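3.2 Pilhas em comandos de uso doméstico

A segunda parte do levantamento tratou dos aparelhos pequenos a pilha - comandos, controladores de luz, termómetros de parede, relógios. Recolha em agosto, nos dois pontos de entrega da Motbridge. Total de 383 objectos. Destes, 161 chegaram com pilhas ainda dentro, e é só destes que se fala aqui. Os restantes ficam para a secção 4.

O procedimento foi simples. Abrir a tampa quando existe, registar formato das pilhas, cor do invólucro, marca se legível, estado das molas e contactos. Depois retirar, pesar, separar. A triagem foi feita por Waraporn Thepsuriya e revista por Orathai Klinhom, sempre de manhã, com luz natural junto à janela. Divergências resolvidas na hora, sem terceiro avaliador (limitação, ver 5.2).

O que interessava sobretudo era a mistura. Entende-se por mistura a presença, no mesmo compartimento, de pilhas com invólucros diferentes. Critério grosseiro, sabemos. Duas pilhas iguais por fora podem ter idades muito diferentes, e duas diferentes podem ter sido compradas na mesma semana. Mas o invólucro é o que o utilizador vê quando troca, e é o que se consegue registar sem medir cada pilha uma a uma. As medições de tensão ficaram só para uma subamostra de 117 aparelhos.

A mistura apareceu em todas as categorias de aparelho. Mais frequente nos comandos com duas AAA, menos nos relógios, onde muitas vezes há só uma pilha e a questão nem se põe. O caso da Figura 3 é típico do grupo: duas pilhas lado a lado, uma verde-lima, a outra a passar de amarelo-alaranjado para vermelho-alaranjado, e a etiqueta preta de instruções (使用说明) mesmo ao lado do compartimento. 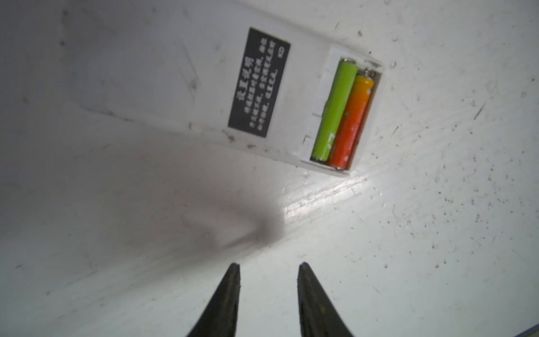
Figura 3. Aparelho branco de plástico, provavelmente um comando, compartimento sem tampa, duas pilhas do tamanho AAA com invólucros diferentes.

3.3 Instruções e etiquetas

As instruções na traseira do aparelho são um ponto pouco tratado na literatura que consultámos. Registou-se a presença de etiqueta, a língua e a posição em relação ao compartimento. O conteúdo só foi transcrito quando legível a olho nu, sem lupa. Muitas não o eram - letra pequena, impressão gasta, cola a escorrer por cima. Nestes casos anotou-se apenas o título, se houvesse.

A língua levanta um problema prático. Uma etiqueta que o utilizador não lê serve de pouco para avisos sobre pilhas, mesmo colada no sítio certo. Nas entrevistas curtas à entrega, várias pessoas disseram nunca ter reparado que havia texto na parte de trás. Uma confundiu-o com a garantia. Não perguntámos de forma sistemática, portanto fica como indicação e mais nada.

Quanto ao sítio, a proximidade da etiqueta ao compartimento não parece mudar o comportamento. Comparámos os aparelhos com etiqueta junto às pilhas com os que a tinham noutro lado e a proporção de misturas ficou parecida. Amostra pequena para conclusões fortes. O protocolo Stekley, que seguimos na codificação, tem um campo único para "instruções visiveis" e isso obrigou a juntar coisas que gostaríamos de ter separado.

3.4 Sujidade e tampas em falta

A sujidade foi classificada em três níveis: limpo, marcas ligeiras, depósito visível. No nível intermédio entram manchas acinzentadas, pontos escuros nas arestas, pó dentro do compartimento. Não se distinguiu sujidade de uso e sujidade de armazenamento, o que seria util mas exigia saber onde o objecto esteve guardado, e quase ninguém sabia dizer.

As tampas em falta foram contadas à parte. Uma tampa retirada durante a triagem não conta como falta - parece óbvio, mas na primeira versão da folha Zestura o campo era o mesmo e houve que refazer parte das entradas. Na versão corrigida usam-se dois campos, "tampa entregue" e "tampa no momento do registo".

As pilhas retiradas seguiram para os contentores Tamuno, separadas por formato. Os aparelhos vazios foram pesados de novo e os valores estão na Tabela 4.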